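Foire aux questions : collecte de démonstrations
Projet Skoltura

Qu'appelle-t-on un épisode ?
Un épisode correspond à une consigne unique, du premier mouvement du bras jusqu'à son retour en position de repos. Sa durée ne peut excéder 40 secondes.

Quels objets sont employés ?
Des articles de consommation courante, conservés dans leur emballage d'origine. Les flacons en plastique orange figurent parmi les références retenues, de même que les produits sous film transparent.

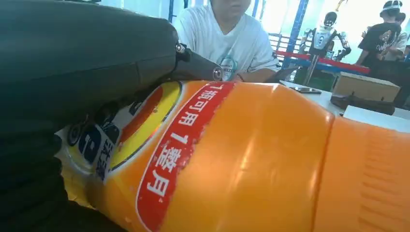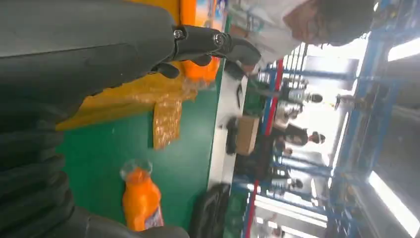 Deux vues prises au poignet, avec un flacon orange sur chacune.

Combien d'épisodes faut-il par tâche ?
L'objectif est fixé à 800 épisodes valides, répartis entre quatre opérateurs au minimum.

Les essais manqués sont-ils conservés ?
Oui. Ils sont versés dans un lot distinct et ne sont pas comptabilisés dans l'objectif.

Qui valide les enregistrements ?
La relecture est assurée par Mme Hongmei Du et M. Abundio Magaña. Toute contestation doit leur être adressée par écrit, avec le numéro de l'épisode concerné.

Dernière mise à jour : 16 juillet 2018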